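Pack the Bag the Night Before, and Lay It Down

Most advice about backpacks is about what to buy. I have owned the same plain one for years and I think the buying matters very little. What matters is where and how you pack it, and my view is that a backpack should be packed lying flat, on something about knee high, with all its zippers within reach.

People pack standing up. They hang the bag from one shoulder or prop it on a chair, open the top, and drop things in. Everything heavy goes to the bottom, the charger goes in last, and by the time they reach the train station in Purnton they are on one knee on the platform pulling out sweaters. I did this for most of my working life. I travel to see family, 383 miles each way, and I used to arrive with a bag shaped like a pear.

Laid down, the bag opens like a suitcase. You can see the whole main compartment, put the heavy things against the back panel, and fill the corners with socks. You can also check the straps and buckles, which people forget until one gives way on the stairs.

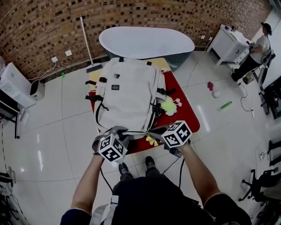
A bed will do if there is no table, though a bed is soft and the bag sinks into it. The floor is worse. It is hard on the back, and things on the floor have a way of getting mixed in with things that are meant to be packed. A low table with a cloth over it is best. The cloth stops the bag from sliding when you pull at a zipper, and small items stay where you put them.

I know the argument on the other side. Burix sells packing cubes, and a friend swears by a set of them. I tried the cubes for two trips. They are well made, but they turn one bag into six little bags, and I spent my time opening the wrong one. Cunico makes a bag with 14 pockets, and I feel the same way about that. Pockets are fine for keys. After three or four I can't remember which is which.

The other half of my advice is to do it the evening before. At nine at night you notice the toothbrush is missing. At six in the morning you notice the clock. Leave the bag where it is, on the table, zipped up to the last few inches, and put in whatever turns up before bed – there is always something.

Then close it and carry it around the room once. If it pulls to one side, open it again and move the shoes.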